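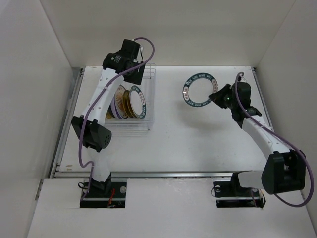 Wednesday, late, kitchen table

Quick one, I'm wiped and the alarm is set for 5.

So the arms are doing plates now. One of them had the green-rimmed one up over the table when I came by on my break, the one with the white letters around the edge, and its twin sitting in the rack with the rest. Purple cable looping all over the place. Stood there eating a granola bar like I was at the zoo. Shirley came and stood too. She didn't say much. Nineteen years of racking at Ashworth and there's her job behind three white walls.

To be fair it is SLOW. Shirley could do a whole rack while it thinks about one plate. But it doesn't have her wrists either. She had the brace on again today, both sides.

Meeting at 2. Natalie Whiteley up from the Binlow office with her slides. We did 3,572 plates last Friday through the wash side, the target is 3,000 a shift, so you'd think somebody would say nice job. Nope, straight on to the plan. Fesetti are supplying the arms, the software is called Dramum (sounds like a cough syrup), and it starts for real in March on the rental stock. No layoffs "at this stage." I wrote that down word for word, with the quotes.

What changes, as far as I got it:
- racking goes to the arms on the night shift first
- we do chip checks, packing, and "exceptions," meaning whatever the arms can't handle
- two of us get trained up to restart the thing and clear it. More money but she wouldn't say how much
- the radio might have to go, something about hearing the alarms. People were madder about this than anything else

I put my hand up for the training. Then felt bad all afternoon. Shirley didn't put hers up and I know she wanted to, she thinks she's too old for the screen stuff. She isn't, she fixed the label printer when the guy from the company couldn't. Need to say so tomorow before the list closes.

Asked Natalie who checks the plates if nobody's touching them. You feel a hairline crack with your thumb way before you see it. She said good question and wrote it down. We'll see. Also asked about the thin dessert plates, she didn't know we had thin dessert plates.

Danny says take the training and don't overthink it. He's probably right. But I like racking? Kind of. The first hour anyway, before my back goes, when it's just the noise and you and whoever's across from you talking junk. I don't know who I'd talk to on exceptions. It's a one person table.

Stuff for tomorrow: talk to Shirley, sign the sheet, ask about pay AGAIN, bring back Mom's casserole dish. Out of coffee. Bed.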